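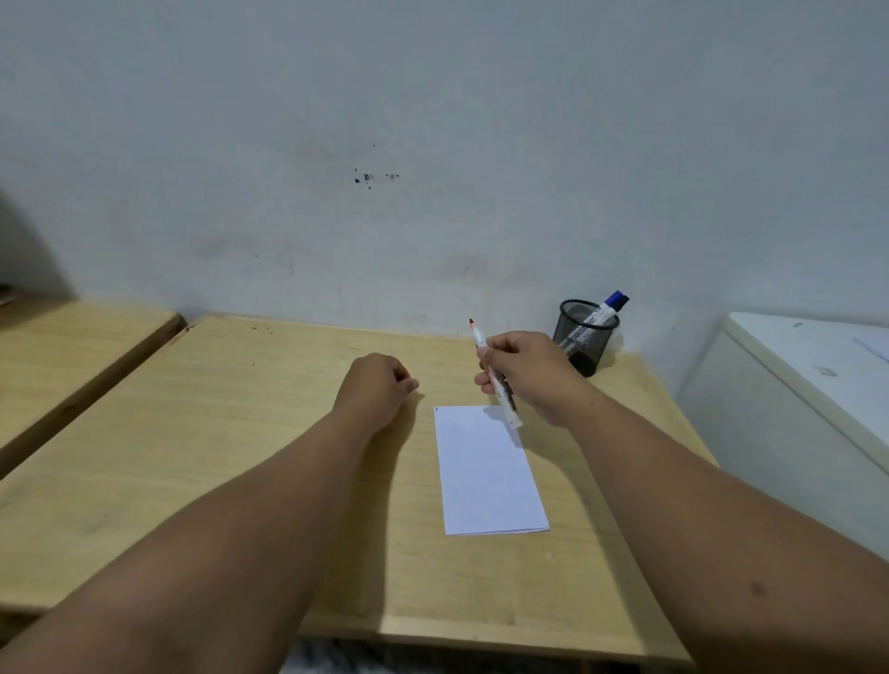 Does a regional trade bloc with a common external tariff change what I pay on parts from outside it?

Posted by Miłosz Tomaszewski in Trade and Customs

I run a small shop that assembles water pumps in Redance. We buy the motors from a supplier in Curmont, and the housings come from Stelto, overseas. Redance and Curmont are both joining the new customs union in October. Right now I pay 8 percent on the motors and 22 percent on the housings. Will both of those go away, or only one? The ministry page only talks about "deeper integration" and has no rates on it.

3 replies

pumpkinridge
Only the motors, if they really are made in Curmont. Inside a customs union, goods move between members without duty. Stelto isn't a member, so the housings get the common external tariff, and that can be higher or lower than the 22 you pay now. You have to look up the code for your housing in the new schedule. Also check for a phase-in. Some unions cut member duties a bit each year, so you may not see zero in October.

D. Oakes
should all be free trade after they sign, that's the whole point of these things

freightdesk51
The reply above me is wrong about the housings. The first one has it right, with one thing to add. In a plain free trade area each country keeps its own outside tariff, and you have to prove origin on everything. In a full customs union, goods that already paid the common tariff at one member's border can usually move on to the others without paying again. So if Sandhu or some other broker offers to bring your housings in through Curmont, the duty should be the same either way. Compare the freight and the broker fee. Ask for a written ruling on the tariff code before you place a big order.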